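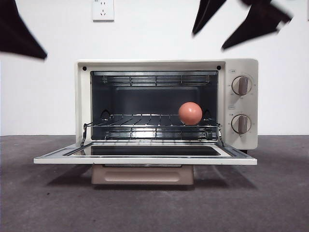

3 min read · 18 replies

Automation came to our returns floor, what changed for you guys?

Forum: Warehouse and Repair > Shop Talk

benchrat_405
Typing this on break so bear with me. I do returns at Lulirine, small kitchen stuff. Toaster ovens mostly, coffee makers, the odd waffle iron. Since May the arms do the first pass on the ovens. Door open, rack check, thing on the rack, thing off the rack, door shut, next. Used to be my whole morning.

Now I get the ones it flags. So every oven that lands on my bench is a bad one or a weird one. Sounds great right? Except the easy ones were where I got my breath. Now it's bent hinge, bent hinge, melted cheese, bent hinge.

Anybody else's place do this? How did it shake out, pay and hours wise.

toastcrumbs
What's the pink ball for

benchrat_405
Placement test. Has to set it on the rack and get it back out without dragging the rack or knocking the door. We used a little pan when it was people doing it.

dockside_dee
We got the Hamodar system on the packing side. Hours stayed, overtime went. They didn't cut anybody, they just quit calling people in on peak weeks. On paper nobody lost a thing. My checks say different.

benchrat_405
yes. this. Same with us, the late shift used to be automatic in the holidays. Asked my lead, got a shrug

gripstrength0
Gonna be the unpopular one. I ran that exact kind of station by hand for 3 years. Drop doors all day, hundreds of them, bending down to look at the back of the cavity. My wrists are shot. If an arm wants to open toaster oven doors let it. I don't miss one minute.

dockside_dee
Sure but did they pay you more when you moved to the hard stuff? Thats the question

gripstrength0
No. Same grade. So ok fair.

plokitz_refugee
Left Plokitz over basically this. They automated sorting, then wrote new rates for the benches using the OLD mix. So your number assumed half the units were a wipe down and a new bag. But the machine took all of those. Everybody missed rate for weeks and got write ups. Check what your rate is based on, benchrat. Get it in writing.

benchrat_405
Oh man. Our rate sheet hasn't changed. Didn't even think of that. Gonna look tonight

knobs_and_dials
Tech side here, not at your company. The flags get better if the bench people feed back what they found. Do you have a way to mark a false flag? If not you're gonna keep getting good ovens with a crumb tray a hair off, forever.

benchrat_405
There's a dropdown. Choices are pass, fail, other. Everything I want to say is "other". No text box lol

knobs_and_dials
Ask for the text box. Serious. That is a ten minute change for whoever runs it.

gripstrength0
Not everyone wants to train the thing for free tho

knobs_and_dials
It's your own pile you're shrinking. I don't see it as free training.

dockside_dee
I do. It's extra work on top of rate, should be paid as extra work. We got fifteen minutes a shift for it, off the clock on rate. Took a lot of asking.

plokitz_refugee
^ get that too

toastcrumbs
Does it do the knobs? I'd think knobs are harder than the door. The two knob ones we see have all kinds of slop in them, the pointer says one thing and the timer's doing another

benchrat_405
Nope knobs are still us. Also the smell check, also anything with a cord that looks chewed. They batch the knob checks at the end now, so it's a long stretch of turn, listen, turn, listen. I kinda like that part. Quiet.

jemal_night_crew
Jemal, nights. Something no one brought up, the talking. We used to work in pairs on ovens, one opens, one logs. Now it's one person per cell and you're facing a wall. New hires don't learn anything because there's no one next to them to learn from. I picked up hinge repair just watching the guy beside me.

benchrat_405
Yeah that's the part I couldn't put a name on. I havent had a real conversation before lunch since they set it up.

gripstrength0
Ask them to turn the benches around. We did. Facing in, not facing out. Cost nothing.

jemal_night_crew
We asked. "Traffic lanes"

benchrat_405
Ok update. Found the rate sheet. It's the old mix, 3,000 units a month for the line and the split is from before the arms. So plokitz_refugee called it. Bringing it up at the shift meeting along with the text box and the bench thing. Break's over, will post what they say

plokitz_refugee
Bring a copy. Don't hand them your only one.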